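Llevo desde enero peleándome con una hoja de cálculo y por fin me siento a contarlo, que ya tocaba (perdonad el silencio, y gracias a quienes habéis escrito preguntando si seguía viva). Resulta que en Nestura me han encargado preparar el presupuesto de los brazos y las manos para el próximo año, y yo, que venía de comprar como mucho tornillería y algún portátil, dije que sí con una alegría que ahora me da un poco de risa.

Lo primero que aprendí es que el precio del brazo es lo de menos. Bueno, lo de menos no, que es un dineral, pero al menos viene escrito en la oferta. Lo que se me escapaba era todo lo demás: los cables de repuesto, el transporte, el seguro, las horas de puesta en marcha y, sobre todo, las manos. ¡Ay, las manos! Pedimos oferta a Zitthorpe y a Grekska, y entre una y otra había 22 renglones que no coincidían ni en el nombre. Chibuzor Bassey, que tiene una paciencia infinita, se sentó conmigo una tarde entera a emparejarlos con rotuladores de colores.

También me costó decidir para qué tareas comprábamos. Una mano con muchos dedos es preciosa, pero si solo vas a mover cajas estás tirando el dinero. Nosotros queremos cosas de casa, de las pequeñas, como sujetar un tubo de pasta de dientes con las dos manos encima del lavabo, y eso cambia la lista de la compra de arriba abajo.
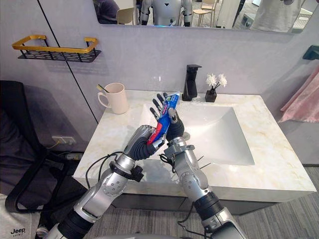

¿Cuánto conviene reservar para repuestos el primer año?

Nosotros hemos apartado el 22 % del precio de compra, con los dedos en una partida propia para que no se la coma el resto.

Efthymia Petridis me insistió mucho en esto último, y le hice caso. También me convenció de pedir 4 semanas de prueba antes de firmar nada, cosa que a mí me daba apuro proponer y que Grekska aceptó sin pestañear. Zitthorpe todavía se lo está pensando.

Me queda por cerrar el mantenimiento, que lo ofrecen por visitas o por cuota anual, y llevo dos noches dándole vueltas con una infusión al lado. Si alguien ha pasado por ahí, que me deje un comentario, por favor, ¡que la hoja tengo que entregarla antes de que acabe el mes!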